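Chapter 7

Dyes, Dark Shades and Colorfastness

Contents of this chapter
7.1 Why dark shades are a separate problem
7.2 Dye classes used for black
7.3 Depth of shade and how it is stated
7.4 Loss of color in use
7.5 Prints on dark ground
7.6 Test methods
Review problems

After working through this chapter you should be able to name the main dye classes used for black on cotton and polyester, calculate the weight of dye needed for a given depth of shade, tell the difference between bleeding and crocking, and read a gray scale rating.

Terms introduced: affinity, bath ratio, crocking, depth of shade, exhaustion, fixation, ground, migration, wash-off.

7.1 Why dark shades are a separate problem

A pale blue shirt and a black shirt may be cut from the same roll of undyed cloth, yet the second takes far more dye, water and time. A pastel can be reached with less than one percent dye on the weight of the fabric. Black on cotton often needs several times the quantity of a medium shade. At these levels the fiber comes close to the limit of what it can hold, and a larger share of the dye stays in the bath or sits loosely on the surface.

Three quantities must be kept apart. Exhaustion is the share of dye that leaves the bath and enters the fiber. Fixation is the share that is bonded or trapped there. Wash-off is the removal of whatever remains unfixed. A bath may show high exhaustion and poor fixation, and a dyer who judges only by the clearness of the spent bath will pass goods that later stain everything they are washed with.

The eye adds a further difficulty. Small differences between two blacks are hard to see on a flat sample under shop lighting and become plain when the garments are worn together in daylight. Most blacks are mixtures or have a cast of their own: greenish, reddish or bluish. The cast often shows more strongly as the shade wears down. Surface matters as well. A matte fabric scatters light and can look grayer than a smooth one carrying the same amount of dye, while a deep fold receives little light and looks blacker than the flat area beside it. For this reason shade is never judged on a hanging or folded garment. The cloth is laid flat, in the same direction as the standard, and in enough layers that the table does not show through.

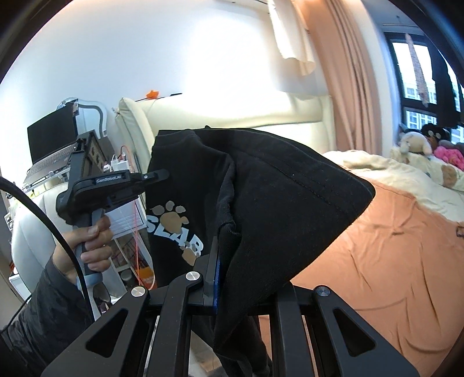

Figure 7.1. Black garment with white lettering and tan paw prints on one panel. The adjoining panel is plain.

A printed garment brings two coloring systems together: the dye in the ground and the pigment or ink laid over it. Each has its own limits, and a light print on a dark ground shows faults in both. Section 7.5 takes up the subject in full. It is enough to note at this stage that a dye able to move under heat may pass into the print during curing, an effect called migration. White areas take on a tint first, and the tint may go on deepening in storage.

7.2 Dye classes used for black

Reactive dyes form a chemical bond with cotton. They give good wash fastness when the unfixed portion is fully rinsed out, and the rinsing is the costly part.

Sulfur dyes are cheap and cover well. They are applied in a reduced, soluble form and then oxidized inside the fiber. Some sulfur blacks weaken the cotton in long storage if the goods are left acidic.

Direct dyes are held by weaker forces. They are simple to apply and bleed readily in warm water unless given an aftertreatment.

Disperse dyes are used on polyester. They dissolve into the fiber at high temperature, and the same mobility lets some of them migrate when heat is applied again.

Blends of cotton and polyester need two classes, applied in one bath or two. If the two fibers do not match in depth, the surface looks frosted.

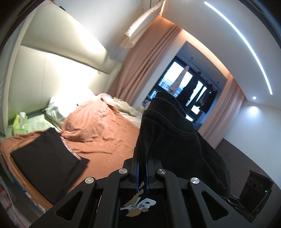 Figure 7.2. Thick, matte black fabric in broad soft folds. Apparent depth of shade varies with the fold.

7.3 Depth of shade and how it is stated

Depth of shade is given as the weight of dye divided by the weight of dry fabric, written as a percentage on weight of fabric (owf). Bath ratio is the weight of fabric compared with the volume of liquor, in kilograms to liters.

Worked example. The Mostyn dyehouse is to dye 300 kg of cotton knit to a 6 percent reactive black at a bath ratio of 1:8.

Dye required: 300 × 0.06 = 18 kg
Bath volume: 300 × 8 = 2400 L

Suppose exhaustion is 93 percent. The dye left in the bath is then 18 × 0.07 = 1.26 kg. This figure says nothing of the dye that has entered the fiber without bonding. That portion must be found separately, by stripping a weighed sample and measuring the color of the extract.

Problem 7.1. A second lot of 2000 kg is dyed to the same depth and bath ratio. Find the weight of dye and the volume of the bath.

Problem 7.2. Repeat Problem 7.1 for a bath ratio of 1:5. State which of the two results changes, and explain what the change means for the concentration of dye in the bath.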